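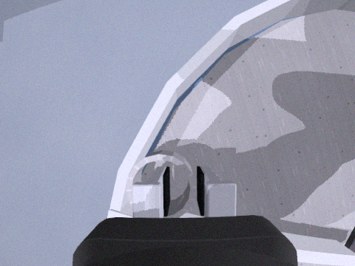

Yen-ting Liu
Contributing writer, trade and craft

December 21, 2025

Got to the Hiltavora open day late, coat still wet, coffee in one hand. They dye and print cloth for tents, awnings, boat covers. Old brick building behind the rail yard, smells like a laundromat with a paint store inside it.

Sign-in sheet, visitor badge, number 79. Then straight to the color kitchen, which was the part I came for. Buckets everywhere. A man in rubber boots weighing out powder for a gray that a customer has sent back 2 times already. Too green, he said. I couldn't see any green. He held it by the window and then I could, a bit.

Print hall next. Loud. The long table runs nearly to the back wall and the cloth creeps along it while the screens drop, lift, drop. They were doing a stripe, navy on cream, for a seaside cafe chain. Camouflage is a different headache, our guide shouted, because the repeat has to be big enough that you don't spot it, and the pale shades show every speck of lint. Order 2137 was taped to the wall with a swatch stapled on. Nice swatch. Not allowed to touch.

Skipped the steaming room (line too long) and went up to see the sample books. Worth the stairs. Pages and pages of florals from Pringle, a small print studio they bought out years back, colors still bright. One called Lotent, orange poppies on brown, I would of taken home on the spot.

Lunch was soup and a roll for 5 dollars. Good soup. Talked to a couple who make kites and wanted short runs in ripstop. They got a maybe.

Last stop the remnant shop. Bins by weight, bring your own bag. Went in for nothing, came out with awning canvas and a strip of the navy stripe with a misprint down one side. Cash only, so hit the machine at the station first.

Next open day is in August. Go early, wear shoes you dont care about, and do the steaming room before everyone else does.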